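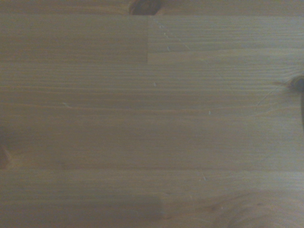
Glued pine, with a knot near the edge and straight joints between the strips.

About us

Ulov is a small workshop for tables, worktops and shelves in solid pine. It was started by Manju Chaudhary, who first repaired old kitchen tables for her neighbours and then began to make new ones, as the old ones were sometimes too tired to be saved. Today we are seven people, and we work in two rooms behind the Khurana bakery. In the morning the whole yard smells of bread and sawdust together.

We make our tops from narrow strips, glued side by side. Some strips are also made of shorter lengths, joined end to end. Customers ask us sometimes if this is a weaker way to build. In our experience a top of many strips stays flatter through the winter than one wide board, and it lets us use good short pieces which would otherwise go to the stove.

Pine is a soft wood and it takes marks. A plate is pulled across, a key falls, a child presses too hard with the pencil. We do not promise a table which stays as new. If you wish, bring it back to us after some years and we will sand and oil it again. Last year we did this for 70 tables, and one of them was the very first that Manju sold.

We choose the strips by hand, but we do not try to make them all the same colour. Warm and pale pieces lie next to each other, and knots are kept when they are sound. Please tell us before we glue if you prefer a top with few knots.

Our most ordered model is the Onport, a kitchen table 115 cm long. The bigger one, Bruserach, is made up to 250 cm and needs two strong persons for the stairs. We deliver both with the legs taken off.

The workshop is open for visitors on Wednesday from two o'clock. You are welcome to bring the measures of your room, and also a drawing, even a very simple one. In June we are closed for two weeks.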